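I have been trying to quit buying cutting boards. Homa Moradi says a household needs two, one for onions and one for everything else, and she says it in the voice of a person who has seen my cupboard.

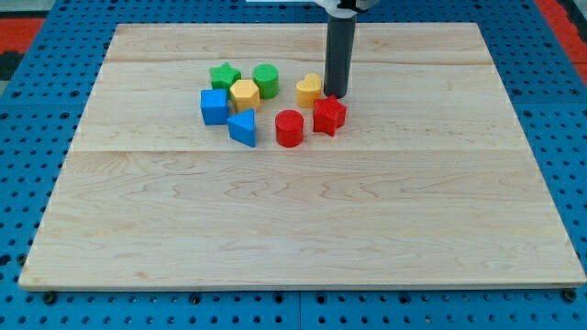 My trouble is that I fall for grain. Maple is the worst for me. Show me a pale board with faint brown lines swirling across it, a long seam where the planks join, and I start thinking of cheese I don't own. Then I oil it, admire it for a week – and chop garlic on the plastic one from Rendlow. I've had that one since March.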